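Caring for Upholstered Furniture Through the Winter Months

Posted in November, under Home and Household

The purpose of this entry is to set out the approach this household takes to the care of upholstered seating between autumn and spring. It replaces the shorter note published here last year, which dealt only with leather and which several readers found incomplete.

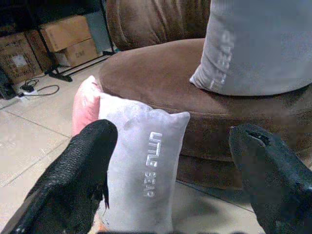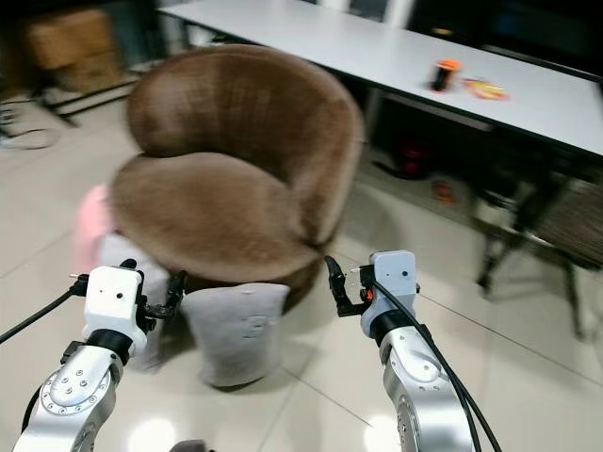

A round brown armchair on a pale tiled floor.

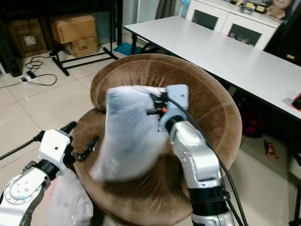 How often should a fabric armchair be vacuumed in winter? Once a week is suitable for a chair in daily use, and once a fortnight for one that is seldom occupied. The soft brush fitting should be used throughout, with the suction set low.

Readers will be aware that rooms are closed up for longer periods at this time of year. Windows stay shut, heating runs through the evening, and the dust that would otherwise leave the house settles on whatever is nearest. Seating suffers more than most furniture. It is also the furniture that receives the least regular attention, as a chair can look perfectly presentable for months while grit collects in the seams.

Position in the room

Upholstery should not stand directly against a radiator. A gap of 43 centimetres has been kept in our own sitting room for several winters, the figure being determined by the width of the log basket that occupies the space. Prolonged heat dries the fibres and may weaken the glue in the frame. Direct sunlight is a lesser concern in winter, although the low afternoon sun does reach further into a room than many people expect, and a south-facing window can fade one arm of a sofa well before the other.

Where a chair cannot be moved, it may be turned. Ours is given a quarter turn on the first day of each month. The practice was begun after the previous sofa, bought from Drutarby, had developed one very pale arm and was no longer thought fit for the front room.

Brushing and pile

Fabrics with a pile require brushing as well as vacuuming. The brush should be soft and dry, and should follow the direction of the pile from top to bottom. Marks left by hands and elbows will usually lift with two or three passes. If they do not, a little steam from a kettle held well away from the fabric may be tried, although this should be attempted first on the back of the chair, near the floor.

The brush in use here is a Floten clothes brush with a beech handle. It was not sold for furniture. It has nevertheless given better service than the upholstery brush which preceded it, the bristles of which were too stiff and left lines that remained visible for a week.

Loose cushions

Loose cushions should be turned and shaken weekly, out of doors if the weather permits. Feather fillings need more shaking than foam. Covers that can be removed should be washed according to the label and dried completely before being put back, and this last point deserves some emphasis - a cover returned even slightly damp will pass that damp into the filling, where it is very slow to leave.

At this address the covers are washed every 10 weeks in winter. They are dried on a rack in the back bedroom with the door ajar. The tumble dryer was used on one occasion and the piping has never been straight since.

Spills

Liquid should be blotted at once with a plain white cloth, working from the outer edge towards the centre. Rubbing should be avoided. Coloured cloths and printed kitchen paper should also be avoided, as the dye may transfer.

A number of readers have asked about spray cleaners. The only one tried here in recent years is Plidusance, which costs £10 for a small bottle and performed adequately on tea. On candle wax it made no difference whatever. The wax was eventually removed with a warm iron and brown paper, a method inherited from an aunt and slower than one would like.

Professional cleaning

A quotation was obtained in the autumn from Naciri, the upholstery cleaners on the market square. The price given was £78 for a single armchair, with £100 quoted for a two-seater sofa. The offer was accepted for the sofa alone. The work took one morning, and the room was left unheated until the following day on the firm's advice, which made for an uncomfortable evening but did the fabric no harm.

It is the view of this author that a professional clean every third year is sufficient for most homes without pets. Homes with pets may wish to shorten that interval.

The next entry will deal with wooden floors and the treatment of scratches left by chair legs. Questions on felt pads are being held over until then, and readers who have already written on the subject need not write again.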